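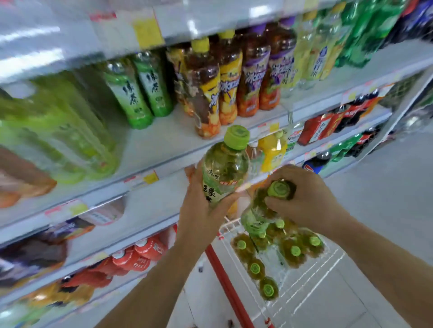 Bottled green tea going into a shopping cart

Green Tea and Weight Loss: Your Questions

Does green tea burn fat?
Not much, if at all. The studies that find an effect mostly used strong extracts, and the losses were small enough to miss on a bathroom scale.

What about "detox"?
Ask the seller which toxin. We have yet to get a straight reply. Your liver and kidneys handle this already.

Is bottled tea as good as brewed?
It varies a lot by brand. Some bottles are sweetened, so read the sugar line, and check whether the numbers are per serving or per bottle.

Are the capsules stronger?
Yes, and I don't count that in their favor. High-dose extracts have been linked to liver injury. Talk to your doctor before taking them.

Will it keep me awake?
It can. It has caffeine, usually less than coffee. I stop at 2 cups and drink none after dinner.

So why drink it?
Because you like it. I do.

Answers by Leonora Padilla. Last updated December 31, 2020.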